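Ticket 1506
Subject: tension keeps going on the Cemeo, mostly on thick seams
Opened by: Roel Bosman
Board: Pakholm Sewing Circle, machine help
Status: open, then closed, then open again, see below

Machine is a Cemeo 351, mechanical, front loading bobbin. Bought used through the circle. Mostly hems and patches. Thread is Strachan all purpose polyester, needle was a universal 90 when this started.

Problem: loops on the underside. Big loose ones, like terry cloth. Top looks ok. Only happens after a few inches, first stitches are fine, then it goes to mush. Worse going over a side seam. Turned the top tension from 4 up to 7, no real change, at 8 the thread snaps.

Tried so far:
- rethreaded top, twice
- rethreaded bobbin
- new needle, same size
- different bobbin (the metal ones that came in the tin)
- swore at it

Will post more tonight, have to get the hem on these before the weekend.

Update 1, 7:40 pm

Reply from Terkdale desk (the repair table, they answer here too): loops underneath nearly always means top thread, even though it looks like a bobbin fault. Raise presser foot, then thread. If the foot is down the discs are shut and the thread just rides over the top of them.

OK. I was threading with the foot down. Always have. Raised it, rethreaded, pulled the thread with foot down to check and now theres real drag. Before there was none at all.

Test on cotton scrap, two layers: good. Four layers: good. Six layers: loops again but smaller. Closing the ticket too early probably but its late.

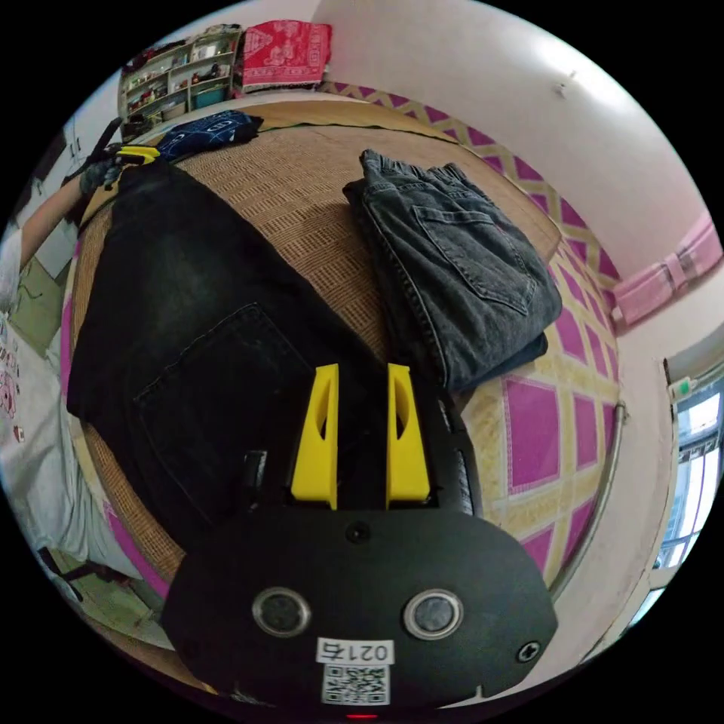 Update 2, next morning

Reopened. Six layers still bad and that's what a side seam on a hem comes to once you've folded it, more if it's a flat felled seam. Skipped stitches as well now, three or four in a row, then a thump.

Desk says change needle to a 100 jeans needle and slow down over the hump. Also asks what bobbins, because the 351 wants the shorter class and the tall ones will go in and even sew for a bit.

Checked the tin. Two kinds in there mixed up!! Some taller by a hair. You can't tell unless you stand them next to each other on a flat surface. Pulled out the tall ones, put tape on them. They go back to whoever has the other model.

Needle: only had 90s in the drawer. Borrowed a pack of 100s from the circle box, left a note on the lid, will replace.

Update 3

With 100 needle, short bobbin, tension 4:

two layers, fine
four layers, fine
six layers, fine if slow
eight layers, one skip then ok
starting right at the thick bit, bad, foot tips up at the back and the stitch length goes to nothing

So the last one is a different problem I think. Desk agrees. Foot isnt level so the feed teeth only grab at one end. Fix is to put something behind the foot the same height as the seam. They sell a plastic thing for it, folded denim scrap works too. Tried the scrap. Works. Bit fiddly getting it out again but fine.

Tapping the seam flat with a mallet before sewing also helps a lot. Put a towel under or the table complains.

Update 4, 4:15 pm

Cleaned under the needle plate while I was at it. Two screws, short driver, a normal one wont fit under the head. Grey felt packed between the feed teeth, solid enough to lift out in one piece. No idea how long it had been in there. Bobbin case out, brushed the race, one drop of oil where the book says. Don't use canned air, desk was firm on that, blows it further in.

Also looked at the edge of the bobbin case with a fingernail. Small burr near the thread slot. Desk sent me a part number ending 538 for a new case but said try very fine emery first, grit 3000, just a few strokes, wipe, check again. Did that. Nail doesn't catch now.

Noise is better. Was a sort of clack every turn, now it's just a hum.

Update 5

One thing I got wrong above. I said first stitches are fine. They're not, they only looked ok becuase I was holding both thread tails. Let go of them and you get a birds nest straight off. So hold the tails for the first three stitches, to the back, not tight. Old habit from my mother's machine was to not bother.

Setting I ended up with for jeans hems, copy if you have the same machine:

Needle 100 jeans
Top tension 4, sometimes 4 and a half with the topstitch thread
Stitch length 3.5
Regular poly in the bobbin even with topstitch thread on top
Foot pressure one turn down from max
Hand wheel over the thick part, no pedal

The topstitch thread from Strachan is heavier and it did shred once in the 100. A topstitch needle has a longer eye, might be worth it if you do a lot. I don't.
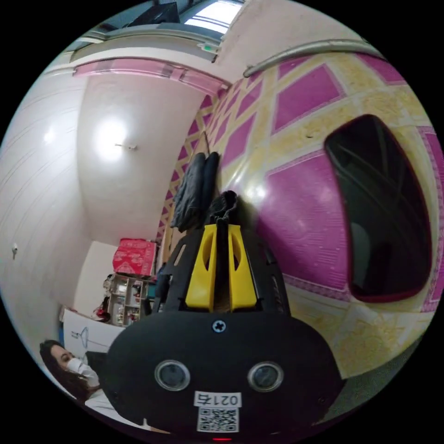 Why does the machine skip stitches only when it crosses the side seam?

The needle bends a little going through that many layers and misses the hook on its way back up. Put in a fresh 100 jeans needle, turn the hand wheel over the thick part and keep the foot level with a folded scrap behind it.

Update 6

Did a full hem start to finish. No loops. One skip on the left leg at the inner seam, went back over it by hand. Good enough to wear.

Left for the desk:
- is the foot pressure dial meant to click? mine just turns
- the bobbin winder slips when it's nearly full, rubber ring looks shiny, can I get just the ring or is it the whole thing
- somebody please sort the tin, the circle one I mean, tall ones are in there too

Desk replied 6:05 pm: dial doesn't click on that model. Ring is sold separate, bring the old one to the table so we can match it. Tin is on the list. If it loops again check the foot was up when you threaded, then the bobbin height, in that order, before touching the dial.

Fine by me. Leaving this open till the ring is in.

Status: waiting on part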